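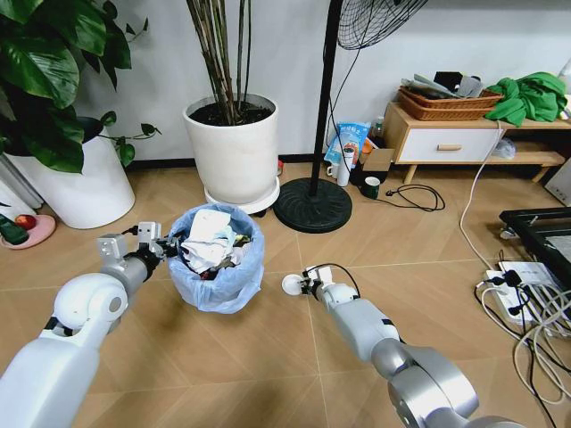
How many demonstrations do you need before a two-armed robot learns a household job?

More than the box says. The leaflet suggests 12 per task as a starting point, and for us the learned policy didn't do anything I'd call useful until we'd recorded 64.

Right, so that's the short version for anyone who only came for the number. The longer version is my review of the Zovex Endik, the two-arm teaching kit I've been using since last August, and I've got quite a lot to say about it, most of it nice!

I bought the kit to gather examples of ordinary domestic chores. Tidying, picking up, and a great deal of rubbish bins. Bins are brilliant for this sort of work and also horrible, as anything with a bag in it is. A plastic bag folded over a rim never sits the same way twice, and crumpled tissue on top of it does whatever it fancies. If you only record yourself doing the job on a neat bin with a neat bag, you end up with a model that can cope with that one bin and nothing else. So I leave the room as it is. Fan, plants, mugs on the floor, cables in a heap by the power strip, all of it stays put, and I move the bin a bit between goes.

The kit comes with a pair of small leader arms that you hold and move, and the big arms copy you. This is the best thing about it by a mile. My first attempts were dreadful (I kept forgetting that the robot's elbow sticks out further than mine does) but by the end of the first afternoon I could get a gripper to the edge of a bin without thinking about each joint. There's hardly any lag. The triggers for the grippers have a light spring in them and you get a small push back when the fingers close on something. With thin plastic you don't feel much of anything, so you have to go by eye.

Snædís Hedegaard, who shares the recording with me, is much better at it than I am. She's slower, and her episodes are more alike, and the models trained on hers alone settled down sooner. Mine are messier but have more recoveries in them, where I miss the bag and have another go. We nearly threw those away. Please don't! When we put them back in, the robot stopped freezing every time it fumbled. We now mix the two lots.

The recording software is called Teshome and it's a mixed bag. Starting and stopping an episode with the foot pedal is lovely, and you can mark one as bad straight away with a double tap while you still remember what went wrong. Playback is smooth. The labelling page, though — I don't know who that was built for. You type the task name in by hand each time, so after a few weeks we had "empty bin", "Empty bin", "bin empty" and "bin emtpy" as four separate tasks. A drop-down list would sort it out. I wrote to Zovex to ask for one and got a friendly reply and no drop-down list.

We've got 518 episodes saved so far across all the chores, and I've lost only one session, which was my own fault for filling the disk. It does warn you, in small grey letters at the bottom of the screen.

Other grumbles. The arms want recalibrating more often than I'd like, and if you skip it the left and right drift apart just enough to spoil anything where both hands hold the same bag. Do it before every session and it's fine, it only takes a few minutes. The grippers are good on solid things and a bit clumsy on film and tissue. I bought the soft finger pads from Starevitz as an extra and they helped with bags, though they pick up fluff like mad and need a wipe now and then. And the cables along the wrists are a touch long for my liking, so keep an eye on them near anything that could hook them.

Update, Jun 8, 2026: we've had the newer version of Teshome for a while now and the playback page lets you trim the dead time off the start of an episode. Such a relief. I always sit there for a few seconds working out which hand to use, and the model was faithfully learning to sit there too. I went back and trimmed 48 of the worst ones and retrained, and it gets going much more quickly.

Would I buy it again? I would, yes. If you only want to try one simple pick-and-place job then a single arm would do you and cost a lot less. For anything with a bag, a lid or a cloth in it you'll want both arms, and I've not used a pair that's nicer to drive. Four stars, with the missing one for the labelling page. Happy to answer questions underneath if anyone's wondering about the pads or the pedal.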